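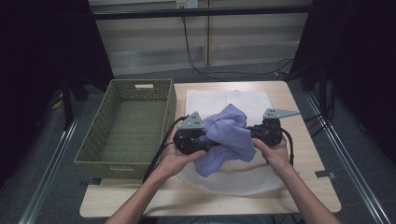 A lavender cloth above a light wooden tabletop.

Textile drop-off to move indoors at Cletcombe

Thursday, December 12, 2024

Residents of Fitasmont who have been leaving old clothes and bedding in the metal bins behind the Rajan Street parking lot will need to take them somewhere else after the holidays. The town is closing the outdoor bins and moving textile collection inside the Cletcombe recycling hall starting in January.

Chantal Simard, who runs the town's waste and recycling office, said the bins had become a problem in wet weather. Rain gets in through the flaps, and a few damp items can spoil a whole load before it is picked up.

"We were paying to haul away things that were fine when people dropped them off," Simard said. "A wool blanket that sits wet for a week is trash."

The hall will take textiles during its normal hours and on the first Saturday of each month. Residents can bring up to 3 bags per visit at no charge. Bags should be tied shut and weigh no more than 30 pounds each. Businesses will need to call the office first and will pay a fee.

Clothing, sheets, towels, curtains, table linens and washable baby bedding will be accepted. Items with small holes, missing buttons or stains are fine as long as they are clean and dry. Shoes must be tied together in pairs. The hall will not take pillows, carpet, mattresses or anything with oil or paint on it.

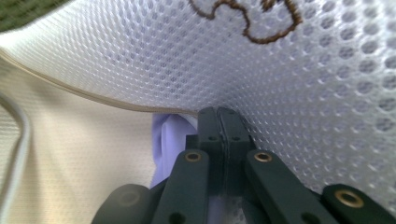 White mesh fabric with brown stitching and a narrow tan binding.

Items in good shape will go to the thrift store on Codia Avenue, which has had a shortage of children's clothes and bedding since the fall. The rest will be sold by weight to a dealer that turns worn fabric into wiping rags and padding. Simard said mixed materials are harder to place. Mesh, foam-backed cloth and anything with a zipper sewn through several layers usually ends up in the padding pile.

The town collected roughly 50 tons of textiles last year. The office does not expect that number to change much in the first few months, though Simard said some people will likely stay with the bins out of habit until they are gone. Signs went up on the bins last week.

Parking at the hall is limited, and drivers are asked to use the side entrance off Mill Road. People who cannot get to the hall can ask for a home pickup, offered 2 times a year to residents who are over 65 or have a disability. The next pickup will be in the spring. Requests can be made by phone or at the front desk in Town Hall.

The outdoor bins will be locked at the end of the month. Bags left on the ground next to them will be treated as illegal dumping. The pavement under the bins will be patched once they are removed, and the space will go back to public parking.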